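7.4 Recovering from a missed pick (fault 47)

The Ondside controller raises fault 47 when the gripper closes and the fingers reach full travel with nothing between them. The arm stops where it is and holds position. Drive power stays on.

CAUTION: A stopped arm can still move. Press the emergency stop before you put a hand inside the cell.

1. Press the emergency stop and wait for the amber lamp to go out.

2. Read the last line of the event log and write down the cycle number. On the Sasell cell the fault first appeared at cycle 1,504 and came back at cycle 3,662, both times on a pick near the wall.

3. Release the stop, select Jog, and open the fingers all the way. Raise the arm only if nothing is caught on it.

4. Open the wrist camera view on the pendant. Check where each finger sits relative to the tray and to anything lying on the table.

In the view below, the fingers are open with the right wall of the tray between the left finger and the right one. The glue gun is against the wall, with its cord looped over the body.
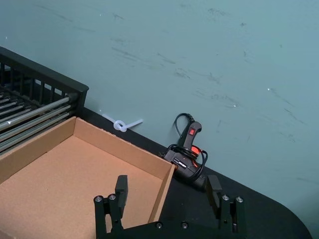
5. Press the emergency stop again. Move any cord out of the path of the fingers. A cord that snags can drag a tool off the table when the arm lifts.

WARNING: Treat a glue gun as hot until you have checked it. Unplug it at the outlet before you touch the nozzle or the cord.

6. Remove loose cable ties and offcuts from the table. Thin plastic can wedge behind a finger pad and give a false closed reading.

7. Set the tray back on its marks and run Teach Check at 76 mm above the table. Correct the pick point if the fingers come down over a tray wall.

8. Clear the fault and run one cycle in Slow.

Note: If fault 47 returns on the next pick, leave the cell stopped and send the log to Rekha Shakya at Heffernan. Do not raise the grip force to get past the fault.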